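Robots sent to tidy up find the plugs harder than the plates

January 21, 2024

Anyone who has ever opened the drawer under the telly and quietly shut it again will have some sympathy for the machines being put through their paces at Torkent this winter. The small household trials workshop has spent the weeks since November finding out which everyday chores a robot can manage by itself, and the first results, shared at an open afternoon in Gultia, make for cheerful and rather humbling reading.

The project goes by the name of Fleury, and it has a homely list of 16 chores. There is folding tea towels, stacking bowls, wiping down a worktop, putting shoes in pairs by the door, and a good many other things most of us do while thinking about something else. A few come from the shop floor too, such as filling a shelf with tins and sorting returned goods into the right trays, and these were put in at the request of Vundaditz, the chain of household shops that is paying for part of the work.

So can they do it yet? Well, some of it. Of the 16 chores, nine are now done well enough that the team is happy to let the machines carry on without somebody standing at their elbow. Tins are a great success, bowls nearly as good, and the tea towels come out folded, if not quite as your grandmother would have liked them. Visitors on the day were very taken with the shoes, and one little boy had to be talked out of giving up his own wellingtons for a second go.

The trouble starts with anything that bends, dangles or catches on its neighbour. Duvet covers are slow going, carrier bags are slower, and right at the bottom of the list comes a job the team calls simply "leads" - putting a plug into a socket, taking one out again, and sorting a heap of cables so that each one can be put away with the thing it belongs to.

It sounds like nothing at all, but a person doing it is feeling as much as looking, giving a small tug here and there to see what moves at the other end. A machine has to work out which black cable is which where they cross, get hold of a plug the right way round, and line up the pins with slots that are only a little bigger than they are. The extension blocks have a habit of sliding away when pushed, too, as they do for the rest of us.

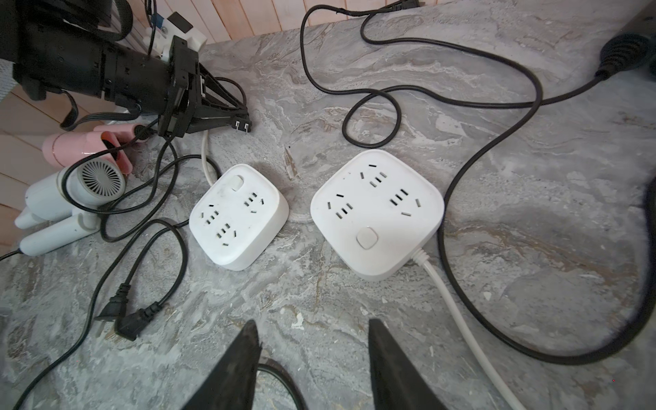

Two white power strips among the plugs and cables, with a white hair dryer on the left.

At present the machines get a plug fully home in six tries out of 10, which the team thinks is a fair start. Pressing the switch on a block is a good deal easier. Sorting the cables is another matter, and a heap that most people would clear in a minute or two can keep a machine busy for around ten, often with a pause in the middle while it seems to think better of the whole business.

Vundaditz says it has no plans to put robots on its shop floors this year, though it would dearly like some help with returned goods, which so often come back with their leads in a knot. The chain will go on supporting the work, and staff from its Gultia branch have been lending a hand with the sorting trials.

Next on the list at Torkent are fitted sheets, which are expected to take a while. The workshop is also asking local households for old leads and chargers they no longer need - working or not, and there is no need to untangle them first. They can be left in the box by the front desk.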